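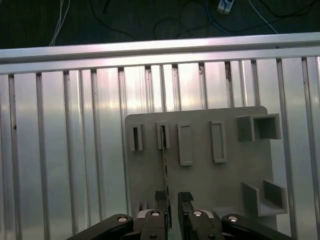 Gray fixture board with slotted holders, bench area

December 15, 2021
By Viorica Surdu
Reading time: 2 min

Bench Technician, Desktop Computer Assembly and Repair
Cevura, Nindwood site

Cevura invites applications for the position of Bench Technician at its Nindwood site. The post is full time and permanent. It sits within the Hardware Service section and reports to the section supervisor, Valentin Gavrilă.

The section receives desktop computers from schools, clinics and public offices, carries out repairs and upgrades, and returns the machines with a written service record. It handled nearly 700 units in the twelve months ending in August. The Tarell service agreement will add to this work, and the section is being enlarged accordingly.

Duties

The successful candidate will open, inspect and clean desktop towers; remove and refit memory, graphics cards, processors and drives; trace and correct faults in power and data cabling; and complete the service record for each unit before it leaves the bench. Parts taken out during a repair are placed in the holders provided and are not to be left on the table top or inside the case.

The technician will also help look after the fixture boards and plates used at the benches. These are 3D-printed pieces with raised holders and slots. Suggestions for changes to their layout are welcome and should be passed to Zihan Meng, who prepares the drawings.

Working area

Work is done at metal tables with slotted tops. A tower is normally laid on its side with the panel off, so that the motherboard, drive cage and power supply can all be reached from above. Applicants should be comfortable working in a case of ordinary office size, where drive cables and power leads often share a small space.
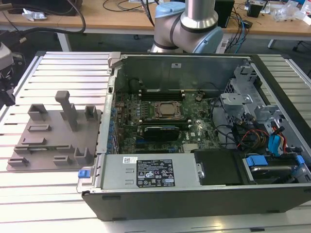

Requirements

Applicants must have at least 2 years of paid experience in computer repair, electronics assembly or a closely related trade. A certificate from a technical college is preferred but not required. Candidates must be able to read a power supply label correctly, follow static protection rules at all times, and write short, clear notes in English. The post involves standing for much of the day and lifting single units onto the bench.

Experience with older office desktops is an advantage. So is a basic knowledge of 3D printing.

Terms

The working week is set at 40 hours – overtime is voluntary and paid at the higher rate. A training period applies to all new technicians and includes 70 hours of supervised bench work under Kadri Žukauskas. Hand tools and work clothing are supplied. Personal tools may be used only after inspection.

How to apply

Applications should consist of a current résumé, a cover letter of one page, and the names of two references. They should be addressed to Lucian Ardeleanu, Personnel Office, Cevura, Nindwood, and must quote reference number 63. Incomplete applications will be returned once for correction.

Shortlisted candidates will be asked to complete a practical exercise at the bench, followed by an interview. Requests for adjustments to either stage should be included with the application – they will be treated in confidence and will not affect the assessment.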